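The Headlamp Builder From Velitz Who Would Rather Sell You Less Light

The workshop in Velitz takes up the ground floor of a former print shop. Its owner started building headlamps under the Kudex name after several years of repairing other people's. He asked that we leave his name out, saying that customers already call him at home. We talked in April, at his bench, with a tray of half-finished drivers between us.

The first Kudex lamp was a single-cell model with a floody beam and a side switch. It sold 100 units, most of them to cavers. "I thought they'd want more output," he says. "They wrote back asking for a lower low. One man said the lowest mode woke up the whole hut."

The current model has 5 modes, and he spends most of his time on the bottom two. He moved from a simple PWM driver to a constant-current design after complaints about flicker. "You can't see it straight on. You see it when you move your head, or when water is dripping through the beam. Once a person has noticed it they never stop noticing it."

High mode measures 1051 lumens at turn-on in his own tube, and he prints that number on the box along with the output after ten minutes, which is a good deal lower. A dealer in Erham asked him to drop the second number. He refused, and the dealer stopped ordering. "That cost me a shelf. I still think it was right. The lamp weighs very little. The heat has to go somewhere, and there isn't much somewhere."

On tint he is less patient. He uses a neutral emitter with high color rendering and has turned down requests for a cool white version. "I get that it looks brighter. Then you're trying to tell a brown wire from a red one and you can't."

The reflector was the hardest part to source. He tried three suppliers before settling on Barasa, whose samples were consistent enough that he could stop sorting them by hand. The optic has a light texture that smooths out the hotspot. It gives up some throw, and he gets mail about that too.

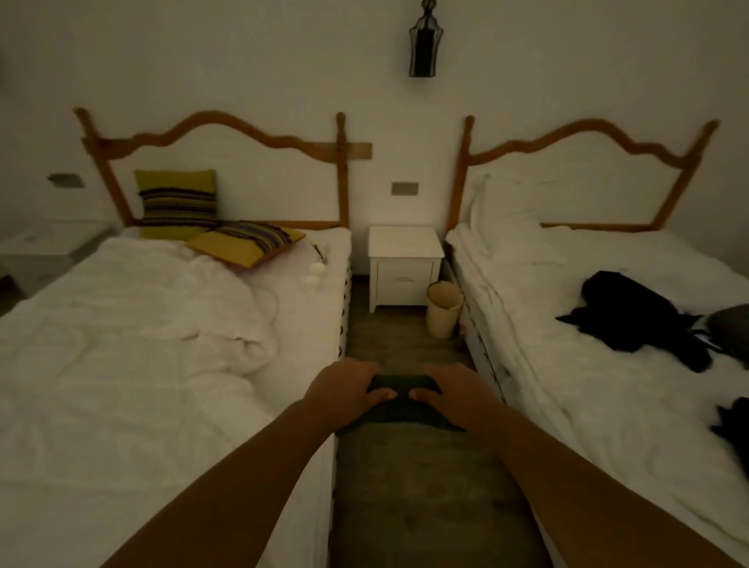

Issue 2665, page 5

The mail is answered in the evening. Most of it concerns the strap, which stretches, and the charging port cover, which gets lost. He now packs a spare cover with every lamp. The strap is being redone with a wider band and silicone on the inside. "I wore the old one for a whole week and it was fine. Then I washed it."

Asked about a bigger lamp with two cells, he says there is a drawing and nothing more. Balance is the problem. With the battery at the back, a cable has to run over or around the head, and cables are what he used to replace all day in the repair business.

He expects the next batch to ship when the new straps arrive. The user interface will stay as it is: click for on, hold for low, double click for high. Lockout is four clicks. He has been asked to make it three.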